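About Holska Meal Service

Holska Meal Service prepares and serves light lunches for schools, training centers and small offices. The company was founded by Marijke Prins and is now directed by Fadwa Shawky. Our kitchen supplies 624 trays on a full school day, and our staff of 50 works in two shifts.

What We Serve

A standard tray carries one sandwich and one small lidded cup. Drinks and packaged baked goods are set out beside the trays, with the bottles in a clear two-tier rack and the baked goods on slanted wire shelves. Guests may add either to their order at the counter.

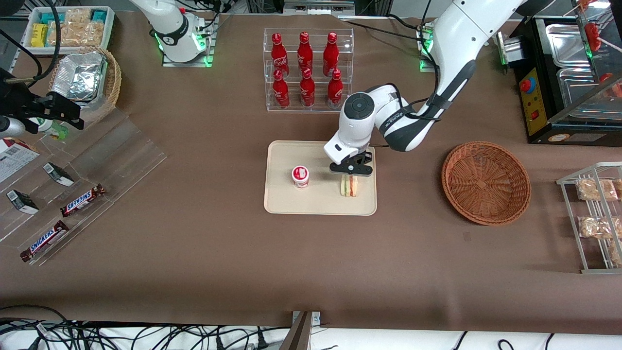
Our Counters

Holska operates 5 counters, the largest of them at the Tarance training center, where 400 guests can be served over the lunch period. Gleice Xavier oversees counter layout and the training of new staff. Menus are reviewed each November.

Contact

Inquiries about new service agreements should be addressed to Hala Ait Brahim, Client Services.

Page last updated 12/07/2026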